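Chapter 4

Cloth Against the Cold

In this chapter you will read about:
How fabric keeps a body warm
Why the air inside a garment matters as much as the thread
How fibers behave when they take up water
The parts of a garment where heat slips out
How to read a care label with a little more understanding

Key terms: insulation, loft, convection, wicking, shell, lining, draft flap

When I was nine or ten, my grandmother kept a trunk at the foot of her bed, and in that trunk were the winter things. She would open it on the first truly cold morning of the year and the whole room would fill with the smell of cedar and old wool, and we children would be called in one at a time to be dressed. First came a thin cotton undershirt, then a knitted one, then a sweater that had belonged to at least two cousins, and over all of it a coat so stiff that I could hardly bend my arms. I complained every single year. I was also, I should admit, perfectly warm, and it was a long time before I thought to ask how she had managed it with such ordinary materials.

That question is the one we will spend this chapter on. You have already met fibers in Chapter 2 and the basic weaves and knits in Chapter 3, and if you did the unraveling exercise at the end of that chapter you may still be finding bits of yarn on your floor (I always do). Now we put those pieces together and ask what a finished garment does for the person inside it.

Let us begin with a small correction to the way most of us talk. We say that a sweater is warm, or that a blanket is warm, as though the heat were stored in the wool. Put a thermometer inside a folded sweater that has been lying on a shelf overnight and it will read the same as the rest of the room. The heat comes from you. Your body makes it all day long out of the food you eat, and the sweater slows its escape. A material that slows the movement of heat is called insulation, and the best insulation in your closet is one you never paid for: still air.

Air carries heat very poorly as long as it stays put. Once it begins to move, it picks up warmth in one place and sets it down in another, and we call that movement convection. So the job of a winter garment is to hold a great deal of air and to keep that air from wandering. Crimped wool does this well, and so do the fine branching filaments of goose down. The thickness a material has when it is allowed to puff up freely is called its loft, and as a general guide, more loft means more trapped air and a slower loss of heat.

You can see why a heavy person sitting on a down cushion soon feels the cold of the bench underneath. The down is all still there. The air has been squeezed out of it. The same thing happens at the shoulders when you wear a loaded backpack over a padded coat, and it is the reason that sleeping bags are stored loosely in big sacks by people who want them to last.

Water makes trouble for this arrangement. It conducts heat far better than air does, and when it fills the spaces between fibers the air has nowhere to go but out. Cotton soaks up water readily and clings to it, so a damp cotton shirt under a good coat can leave a hiker shivering. Wool will take in a fair amount of moisture and still keep some of its spring. Polyester takes in very little, and a knit made from it can be built to draw sweat along its surface and away from the skin, which is the property called wicking.

Most cold-weather garments are therefore made of more than one fabric, each with its own task. The outer layer, or shell, faces the wind. The lining faces the wearer and ought to slide easily over whatever is underneath. Between them there may be padding, held in place by stitching so that it doesn't sink to the hem. And somewhere all of these layers must open to let a person in, and the opening has to close again. A zipper is quick and tidy, but wind can find its way between the teeth, so the maker may place a strip of fabric behind them. This strip is the draft flap.

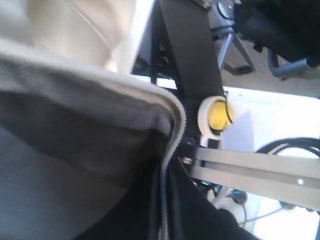
4.1 Heat on the Move

Before we take up particular garments, we need a clear picture of the ways in which heat leaves the body. Find a mug, fill it with hot tap water, and wrap your hands around it while you read the next few paragraphs. The warmth you feel in your palms has passed straight through the wall of the mug by touch, and that is conduction. Now hold one hand a little way above the rim. The air rising off the water is carrying heat up to you, and you have met its name already.

Keep the mug nearby. We will want to know how quickly it cools with a wool sock pulled over it, and then with the same sock soaked and wrung out, so set a second sock aside for Activity 4.1 and have a thermometer and a sheet of paper ready for your readings.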